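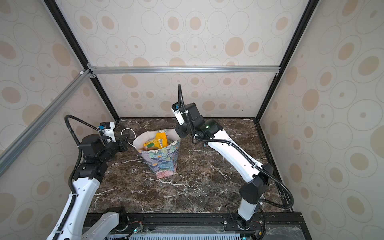
The Welcome Bag, Filled from the Snack Aisle

Print this story | E-mail this story

Katalin Halász keeps a drawer of paper gift bags in her hallway in Fasby, folded flat and sorted by size, and by May it is usually close to empty. That is when the out-of-town relatives start arriving, and every one of them finds a bag on the guest bed. She has given away more than 200 over the years, mostly to family, though the mailman has had a couple too.

"I used to do soaps," she told me over coffee one Saturday. "People were very polite about the soaps."

Now she does snacks, and I have to say I'm a convert! She starts with a bag that can stand up by itself, opens the top all the way – a half-open bag snags everything – and puts the heaviest thing in first.
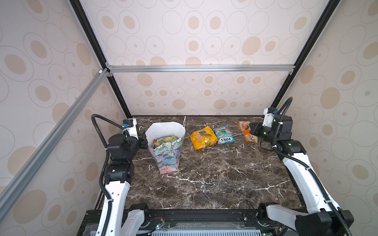
Snacks are where Halász and her neighbor Mimoza Radulović part ways, in the friendliest manner possible. Radulović likes a bag that matches from top to bottom, and she would approve of something floral tucked into a floral bag, wrapping and all. Halász wants a bit of a clash, a bright yellow packet against those painted flowers, or an orange and red one with fruit on the front. She lays her packets out beside the bag before any of them go in, moves them about, changes her mind, and pours more coffee.

They do agree on tissue paper (two sheets, crumpled, never folded) and on leaving the handles free, so a tired guest can pick the whole thing up and take it out to the porch.

Related stories
A Spare Room Refresh in Hoxha
Clondis Street Bakers Share Their Tins
Porch Season Comes to Fanness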